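Home | Contents | Chapter 8 | Chapter 9 | Chapter 10 | Glossary

Chapter 9
Soap and Where It Sits

Most of us were taught that a bar of soap is simple. Packaging says otherwise. It promises softness, calm and a longer-lasting bar, usually with no word on how any of it was tested. This chapter takes a hard look at those promises, starting with shape.

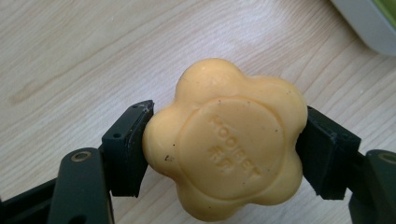 A fancy shape costs more to mould and does nothing for your hands. Petals and stamped lettering add edges, and edges wear first. Gallagher sells a plain 100 gram block and a flower of the same weight, and charges extra for the flower. I have yet to see a good reason why.

What the bar rests on matters more. A flat-bottomed dish holds a puddle, and soap left in a puddle goes to mush.

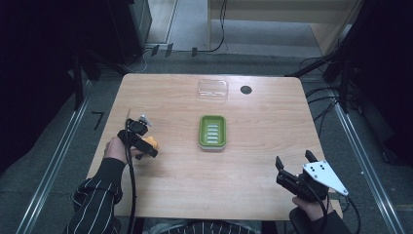 9.1 RIBS, SLOTS AND LIDS

Ribs lift the bar so air can get under it. Slots let water out, provided there is somewhere for it to go. The Drakmont catalogue calls its ribbed tray "self-drying", a claim to be wary of. Water that drips into a closed base is still there in April. 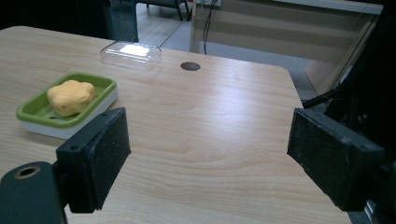 Does a lid make soap last longer?
Only when the bar is already dry. Put a lid over a damp bar and you trap the damp. Lids are handy for travel and for keeping dust off, and that's where I'd leave it.

Kondach claims 248 washes from one bar. It doesn't say whose hands, how dirty, or how hard the water was. 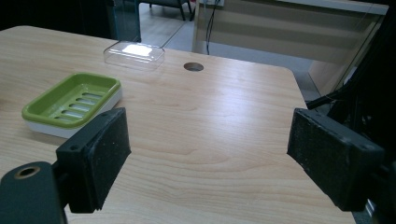

Before you believe any figure of that kind, weigh a bar, use it as you normally would, and weigh it again after 9 days. Tip the dish out each evening and rinse off the grey sludge. Colour and scent can be left out of your notes.

Reader comments

grurkach_reader: Tried the weighing. My kitchen scale can't make up its mind.

Page 289 please: is the lid section the same in the older printing?

Still think the flower ones are nicer.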